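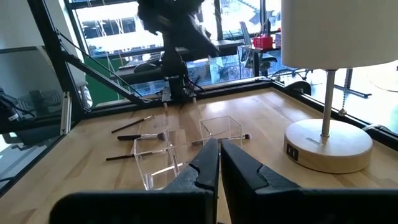
About Treltley

Treltley makes clear acrylic boxes for makeup brushes and the other small things that collect on a bathroom shelf or a dressing table. We started with one box, a plain open cube called the Semby, and sold the first 100 at a weekend market in Endness. People came back to ask for a bigger one, so the second box we made was the Boiko. It holds a full set of face brushes standing up, with space left for pencils.

The range now has 8 sizes. Every box is clear on all sides, so you can find a brush without tipping the whole lot onto the table. We don't add lids, drawers or printed labels. Edges are polished by hand in our Endness workshop, and each box is checked in daylight before it is wrapped — scratches that hide under a lamp show up well next to a window. Boxes that don't pass go on the seconds shelf at a lower price.

Last year we sent out 3,039 orders. Most went to people at home, and the rest to salons and makeup schools. Salons usually take the Boiko for powder and foundation brushes and the Semby for thin eye and lip brushes. Orders of 1,000 boxes or more are made to a separate schedule, so please write to us before you need them.

Clean your box with lukewarm water, dish soap and a soft cloth. Glass cleaner and alcohol wipes can cloud acrylic over time. Let washed brushes dry flat before standing them back in the box.

The workshop shop is open on Thursday afternoons. Seconds are sold there only.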